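We use cookies to keep you signed in and to remember your settings. Accept | Manage

How do I sort out a dressing table drawer that's turned into a jumble?

sukunard670
I've got a white vanity desk in my bedroom with drawers under the top, and the one I use most is a disgrace. Packets, scrunched-up tissues, hair ties, all in together. I tidy it and it's back to a mess in days. I bought dividers in February but they were too tall and the drawer wouldn't shut. The top is filling up too – fan, fake flowers, ornaments I can't bear to part with. Where would you start?
27 Apr 2021

Vernberg
Take everything out and tip it on the bed, then bin the rubbish before you buy a single box. Measure the inside height of the drawer with it pulled right open, and take a bit off for the lip at the front (that'll be what caught your dividers). I use the lids of old gift boxes in mine, they're nice and shallow and cost nothing. Two is plenty! Anything still in its packet goes at the back standing up, if it'll fit.

kusuma131
just get rid of half of it, works for me

Zilleck
I'd sort the top at the same time, or you'll only end up moving things from one to the other. Mine has a big fancy mirror behind it and I used to pile stuff in front until I couldn't see my own chin. Now the flowers live at one side and the fan gets put away once the weather turns. Watch for cables hanging down at the front too – I caught one with my knee and had the lot over.

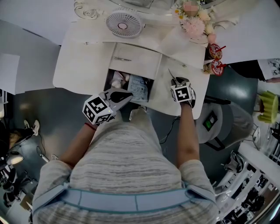
And do the drawer you open every day first, the others can wait. I did all mine in one go and was so fed up by teatime that I shoved the last bits back in any old how.

Comments

vernberg1281: Gift box lids, brilliant, going to look in the loft now.

sukunard670: Thanks all! Found three dried-up mascaras so far.

kusuma131: told you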